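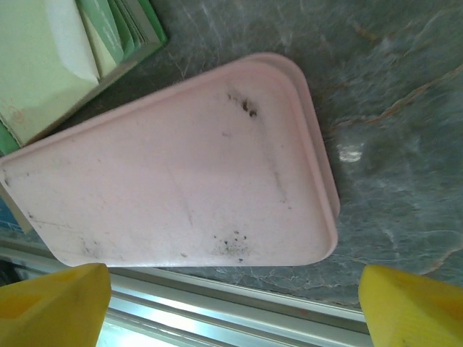 Two stacked trays on the counter, seen from the camera at the gripper.

Print this article | E-mail this article
Search: enter keyword Go

Teaching by the Tray: A Talk With Arturo Zuccaro

February 2, 2019

Arturo Zuccaro spends most of his working day moving things that don't need to be moved. He picks up a tray and sets it down. He turns it a little and picks it up again. When he has done that enough times, he swaps the tray for a cup or a folder and starts over.

Zuccaro runs data collection at Ferkance, a small company that trains robot arms to clear and wipe counters. The arm doesn't follow a written set of steps. It learns from recordings of people driving it by hand, and Zuccaro's job is to make those recordings and decide which ones are good enough to keep.

"People ask me if I'm a programmer," he said. "I can write a script if I have to. But most of what I do is closer to being a driving instructor, except the student only watches."

Each recording is called an episode. It starts with the arm at rest and ends when the operator presses a pedal. In between, the system stores the position of every joint and the picture from the camera near the gripper. A tray episode is short, and the target for the tray task is 1,000 episodes before anyone trains on it. When we spoke, Zuccaro had 225 he was willing to keep.

He had recorded more than that. In May he threw out 80 in one afternoon after going through them one at a time. The operators, himself included, had fallen into the habit of laying the tray square to the edge of the counter before every run.

"It looked great," he said. "Every one was smooth. Then we trained a test version on it, and I turned the tray on an angle, and the arm went down where the edge would have been if it was straight. It learned what we showed it. We showed it a very neat kitchen."

Now the operators work from a sheet that tells them how far to turn the tray and where to put it. The long side may run diagonally across the counter. A second tray may go underneath, pushed over so that some of its rim sticks out on one side. That last one is harder than it sounds, Zuccaro said, because the two trays are the same pink and the arm has to work out which rim belongs to the one on top.

"If it closes on both, you have a different task," he said. "Maybe that's fine, maybe you wanted both. But the label says top tray, so it has to be the top tray."

The crumbs are on the sheet too. Early on, the trays were wiped between runs. Zuccaro stopped that. He wants dark specks near the rim, some in a corner and some spread out, and he has no plans to replace trays that are scratched. A new tray is kept in a drawer for later tests.

I asked whether the counter itself caused trouble. He said it did, more than anything that was put on it. The marble is polished and throws back a bright spot from the lights, and it has veins that a camera can mistake for an edge.

"There's a brown one that runs on a diagonal," he said. "For a while the test version liked that vein a lot. It would slow down near it like it had found something."

Bovitz, the company that supplied the first counter, offered a plain white top. Ferkance turned it down for the tray task and used it for cups. Zuccaro thinks that was the right decision, though he said his boss at the time did not.

Papers and folders stay on the counter during recording. The rule is that they may be near the tray but the operator may not touch them. If the gripper brushes a folder, the episode is marked and goes into a separate set named Cabello, after the street where the first office was. The clean episodes go into a set called Nultine. He could not remember where that name came from.

The marked ones are not thrown away. "I used to delete them," Zuccaro said. "Now I think a recovery is worth keeping. You bump something, you back off, you come in again. That's a thing a person does all day long."

He has 1,000 folder episodes to collect once the trays are finished — the same number, on the same counter. He expects folders to go slower. They bend, and they slide off each other when the gripper lifts one corner.

Before I left he let me drive. I got the yellow fingers down to the rim on my second try, closed them too early, and pushed the tray several inches toward the wall. Zuccaro looked at the screen and pressed the pedal.

"Cabello," he said, and set it up again.

Print this article | E-mail this article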